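June — open day notes, Tredley unit

Writing this up before I forget half of it. Doors 10:00, we were still taping down leads at 9:50. Lockwood people came early and stood about in the corridor, sorry to them. Coffee urn on the same circuit as the compressor, do NOT do that again.

Plan was the drawer demo first (open, pick, close), then peg sorting on the bench, then let people drive. Swapped the order at the last minute — visitors bunch up at the first thing they see and the drawer one takes longest. Better. Keep it that way for the autumn one.

Settings for the drawer job, for whoever runs it next:
speed 3 on the dial, not 5
force limit left where Fadell had it
start pose saved as "tbl_round_B", the old one without the B is wrong, delete it
home between every run, even if it looks fine

Questions we got, more or less in order. How much does it cost (always). Does it know what a drawer is. Can it do stairs. Why are the fingers that shape — gave a poor answer to this one, mumbled about weight and getting in behind handles. Need a proper line on it, ask Fadell, they supply them. One lady from Lockwood wanted to know how long a set of fingers lasts, I said 1000 cycles before we check them over and she wrote it down, so we had better be right.

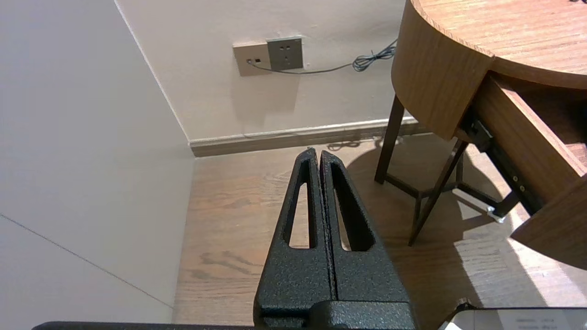 Wrist cam, drawer demo. Fingers closed, drawer open, sun on the floor.

Light is the thing to sort. Sun comes across the boards on the table side and throws the table's shadow next to it, so there's a hard bright/dark edge right where the table legs are. I'd like blinds, or failing that run the drawer slot after lunch and see. Would also tidy the grey cable on the back wall, the spare is just bunched up in a tangle near the edge of the table. Clip it up along the skirting.

Drawer runs: 14 in the morning, wrote them all on the sheet by the door. 3 of them I stopped by hand, no fault, just somebody leaning over the line. Need the line further out. Tape it wider and use the yellow not the white, the white dissapears on that floor.

Driving session went on far too long but people loved it. Max 7 in the room at once and that's plenty. Small kids want the handset, so turn the speed right down before handing over and turn it back up after (forgot to, next run was very slow and I talked over it).

Dakex chap asked if we'd bring the table set-up to theirs. Said maybe. It would all go in the van if the legs come off, haven't checked. Their floor is concrete so the feet will want something under them.

To do
— blinds, get a price
— clip cable
— yellow tape, wider
— finger shape answer + confrim the 1000 with Fadell
— delete old start pose
— reply to Dakex re van / dates
— urn on its own socket

Spare handset battery is in the top tray, not the case. Left it charging.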